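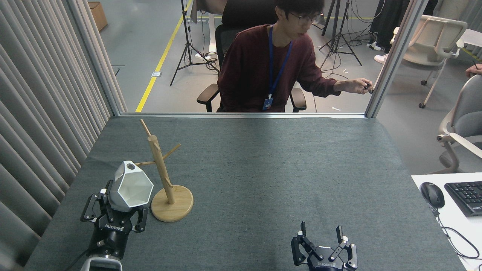

Page last changed: Tuesday, October 21, 2025

Household and shop-floor robots: the questions we get most

This page is kept by Rajeshwari Marar for the Grellen buyers' newsletter. It covers machines with arms. Robot vacuums and lawn mowers have their own page.

Can I buy a robot that does the dishes?

No. You can buy a dishwasher, and you should. What people mean by the question is the rest of the job: clearing the table, scraping, loading, unloading, putting away. Nothing I would let into my kitchen does all of that. Several companies will take a deposit from you anyway.

But I've seen videos of a robot hanging up a mug.

So have I. A mug on a peg is a fair test, and harder than it looks. The handle has to face the right way, the peg has to go through a gap not much wider than a finger, and the stand tips if you push it. I don't sneer at anyone working on it. I do ask what a video leaves out: how many tries, what speed it was played at, and whether a person was steering.

How can I tell if a person is steering?

Often you can't from the video alone. Look for someone near the table with a controller in his hand, and read the small print for "teleoperated" or "human in the loop." A person at the controls tells you the arms and fingers are good enough for the motion. It tells you very little about whether the machine could work out the motion for itself. Sellers like to let the first claim stand in for the second. A controller in view doesn't settle it either, as it may only be there to stop the thing in a hurry, so ask.

Is 198 out of 200 a good score?

It depends on the 200. Leung, who ran our bench comparison in May, had one arm score 198 out of 200 on hanging the same cup on the same stand. Then she swapped in a cup with a fatter handle and we stopped keeping score before lunch. Ask whether the objects, the lighting and the table were changed between tries. If the salesman doesn't know, you have your answer.

Why two arms?
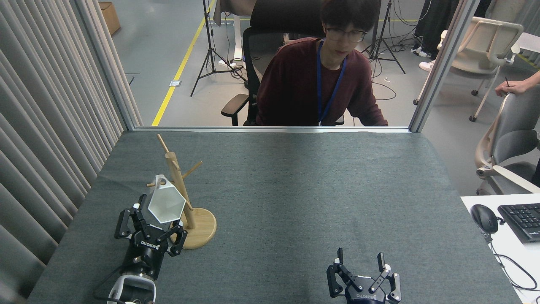

For a lot of chores one hand does the job and the other steadies things, holds a door or waits its turn. Two arms also let you pass an object across to get a better grip on it. The catch is that you pay for both whether or not the second one has anything to do. Before you sign for a two-armed unit, write down which of your tasks really need both. On our last site visit the list had one item on it, and that was folding boxes.

What about the shop floor?

Better news, within limits. If the part is always the same, always arrives the same way up and always goes to the same spot, arms have done this well for years. They don't get bored. What they're bad at is the bin of mixed parts, the crushed carton, the label that peeled off. One reader runs a Sorkesum cell that packs some 600 trays a shift and still keeps a person next to it for the odd ones. That person's wages were missing from the payback sheet he was shown.

The Zitora home unit is listed at $475 a month. Is it worth it?

Not to me. Look at the task list in the contract, not the one on the website. The copy a reader sent me promised "assistance with light tidying" and nothing more exact than that. For that money you can have a cleaner come by regularly, and she will also do the stairs.

When will it be ready?

I don't give dates. I've been asked this since the page started and every date I was tempted to print has gone by. I'll change my answer when a machine can walk into a kitchen it has never seen - mine, say - and empty the rack with no one nearby holding anything.

Can I send you a video?

Yes, if it's one uncut take at normal speed. Please say who was in the room.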